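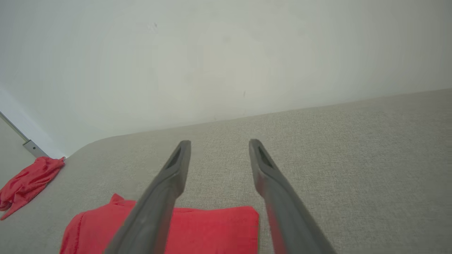 Jozef Van den Broek

The following is a record of the stoppage on the garment folding cell at Desach in July, in which the right arm moved while a member of staff had a hand inside the working area. There was no injury. The internal report has been accepted and closed, and I have permission to write about the technical part of it on my own pages. The opinions are mine and do not bind the company.

Readers of earlier posts will know the cell. Two arms work over a gray padded seat placed against a wall, and the task is to take a garment that has been dropped on the seat, bring it to the middle, fold it, and leave it in a stack. The seat was chosen by the Tierney group in preference to a table. A soft surface forgives a low approach, and the fingers can press down slightly to get under a hem without scraping. We have used red garments for most of the season. They stand out well against the gray, and both the head camera and the wrist cameras separate them from the background with little trouble.

The control software is Miltumance, and the folding program that runs on top of it is called Forlow. Miltumance handles joint motion, limits, stops and the camera feeds. Forlow decides where to grasp and in what order to fold. This division of duties matters to the account, as the fault fell on the line between them and each side had been written on the assumption that the other was watching.

The event took place on run 257, a little after three in the afternoon. The first garment had been folded and left in position. The second was still bunched up near the end of the seat. The right arm had gone back to its waiting pose with the gripper open, and Forlow reported that it was planning the next grasp. It then reported nothing further. The operator waited, as the work instruction requires, and pressed Pause on the operator screen. The screen showed the cell as paused.

With the cell shown as paused, the operator reached in to straighten the top layer of the folded garment, which had slipped. While the operator's hand was over the seat, the right arm began a slow approach toward the same garment. It traveled downward and a short way to the left. The operator withdrew the hand and struck the emergency stop on the near post. The arm halted at once and held its position under the brakes. From the first movement to the stop, the log shows almost nine seconds. That is a long time. The speed was low, the operator saw the movement early, and the hand was clear well before the fingers arrived. I do not regard any of those three facts as a safeguard that we had designed.

The cell was locked off, and the arms were left where they had stopped until the logs had been copied. I would urge any group with similar equipment to do the same. The first wish of everyone present is to send the arms home and tidy up, and a homing move would have cleared the one buffer that later told us what had happened.

The logs showed that the image feed from the right wrist camera had stopped some time before Pause was pressed. The camera process was still alive and still answered the health check. It had no new image to offer, so it offered the last good one again, with a fresh time attached. Forlow compared this image with the image from the head camera, found that the two did not agree about where the garment lay, and tried again. It went on trying. Each attempt was started as a new planning request, and each request was placed in a queue behind the one before.

Pause, as written in Miltumance at that time, stopped the motion that was in progress. There was no motion in progress. It did not empty the queue, and it did not refuse a new motion that arrived after the button had been pressed. The screen turned amber and displayed the word Paused because the button had been pressed, and for no other reason. When the camera feed came back, the two views agreed again, the oldest request in the queue succeeded, and a valid approach was sent to the arm. The arm carried it out.

It will be seen that no part of the system acted against its instructions. I mention this because the first draft of the report used the phrase "unexpected motion," and I asked for it to be removed. The motion was expected by the software. It was unexpected only by the person standing next to it.

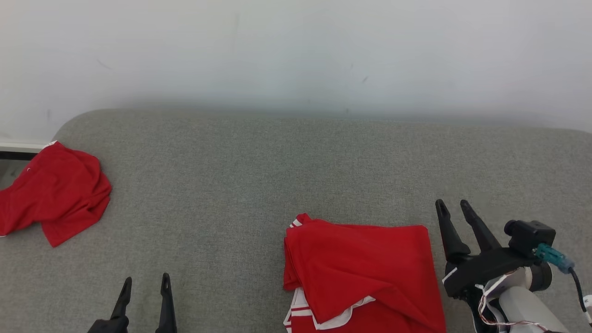 The loss of the feed was traced to the camera lead on the right arm. The lead runs from the camera down past the gripper, and it must follow the wrist through every turn. The length had been set with the arm in its waiting pose, where there is ample slack. In a low reach across the seat with the wrist rolled outward, the slack is used up and the lead pulls on its connector. The pull is slight. On the bench we could repeat the fault by holding the wrist in that position and moving the lead by hand. With the wrist returned to neutral, the feed recovered by itself, usually within a few moments.

We then went back through the earlier runs and searched for the same sign, namely a wrist image repeated without change while the clock moved on. It appeared in eight of them. In each case the feed recovered and the run was completed, and in each case the operator had noted "slow to plan" or something close to it on the run sheet. These notes were read each week. They were passed to the people responsible for Forlow, who looked for a slow planner and did not find one. I was among those who read the sheets, and I accept my share of the responsibility for treating the note as a question of speed.

The corrective actions are set out below as they were agreed. All of them are now in place except the last.

1. Pause now empties the request queue and blocks any new motion request until an operator presses Resume. The screen may display Paused only after the motion controller has confirmed the block.

2. Each camera image carries a number set by the camera itself. An image whose number has not changed is treated as missing, whatever time is attached to it. After a short grace period, a missing wrist image places the arm on hold and displays a fault by name.

3. The leads on both arms have been refitted with the arms at full reach and with the wrist rolled to each limit in turn. The clamp nearest the connector now takes the load. The check is repeated at the start of each week and signed for.

4. Entry of a hand into the working area is permitted only with the emergency stop pressed in. Pause is no longer accepted as a condition for entry, and the work instruction has been corrected.

5. A hold-to-enable switch will be fitted at the operator position. The part is on order and the post has been drilled for it.

Item 4 caused the most discussion, and I will set down both sides. The objection from the operators was practical. Recovery from an emergency stop takes 45 seconds on this cell, during which the brakes are released, the joints are checked and the grippers are cycled. A garment that needs a small correction may need it several times in an hour. The operators argued, correctly in my view, that a rule which costs so much each time will be broken by tired people. My answer was that Pause had never been rated as a safety function, by us or by the supplier of any component in the cell, and that we had allowed it to become one through habit. The rule stands. In return, the need for corrections by hand has been reduced. If the top layer of a fold slips, it is left as it is, the run is scored accordingly, and the garment is dealt with after the arms have been shut down. This has lowered our scores somewhat. I have asked that the lower scores be reported without an adjustment.

There was also a proposal to slow the approach speed still further. I did not support it. The speed on that afternoon was already low enough for a person to step away in good time, and a still slower arm is harder to notice at the start of its travel. A start tone was adopted in its place. It sounds ahead of each motion that follows a period of rest, and it is not pleasant, which the operators have pointed out to me on several occasions.

Two points remain open. We have not settled how long the grace period for a missing image should be. The present value produces a hold now and then in ordinary work, mostly on low reaches toward the end of the seat, and the holds disturb the fold if the fingers have already closed on cloth. The second point concerns the left arm. Its lead was found to be in good order and none of its runs showed the repeated image, yet it had been fitted on the same day and to the same length. The left arm has been doing fewer low reaches, and that may be the whole explanation. We have asked for a week of runs with the roles of the arms exchanged before the question is closed, and I will add the result to this page when the sheets come in.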